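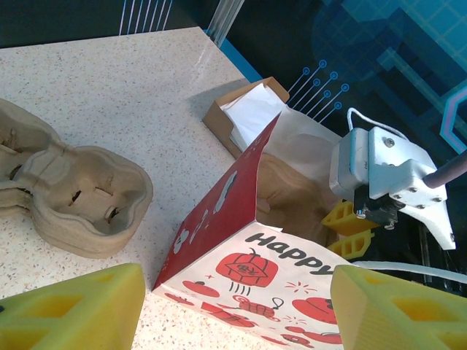

Wanted: patient hands for teaching robots to tidy up takeout

Hi, I'm Rozália Čierny, and I look after the demonstration sessions at Harkstead. I need three people to come and drive our two-armed setup through a pile of very ordinary counter chores – paper boxes, paper bags, drink carriers, tissue paper, that kind of thing. You move the arms by remote control, the robot's cameras and joints get recorded, and those recordings go into training.

What you'd be doing

Most of the work is packaging. One run might be lifting a molded pulp tray out of a printed box, the next might be folding a bag flat or moving a cup carrier to the other end of the counter. Each run is short, and then you reset everything by hand and go again. We have 246 good runs in the Cotel set so far and I'd love to get to 428 before we close it, so yes, there's a lot of repeating!

Paper is harder than it sounds. It creases, it slides, and the yellow fingertips are chunkier than yours (you will miss your thumbs on the first day). Please don't worry about speed. I'd much rather have a slow, clean grasp than a fast one that crushes the box, and if you fumble and recover, keep going – we save those too.

Who I'm looking for

No robotics background needed. People who sew, cook, fix bikes or play video games have all picked it up quickly. You should be okay sitting for a while with both arms moving, and okay with me asking you to do the same thing slightly differently for the tenth time. If you've used the Sideo controllers before, tell me, but it won't put you ahead of anyone.

The practical bits

Sessions last 3 hours with a proper break in the middle. They're paid, and so is the training session. We're in the Manríquez building, second floor, elevator by the side door.

To apply, send me a few lines about yourself and the times you're usually free by October 3, 2020. No résumé, please. I'll write back to everybody, and you're welcome to come try the arms before you decide.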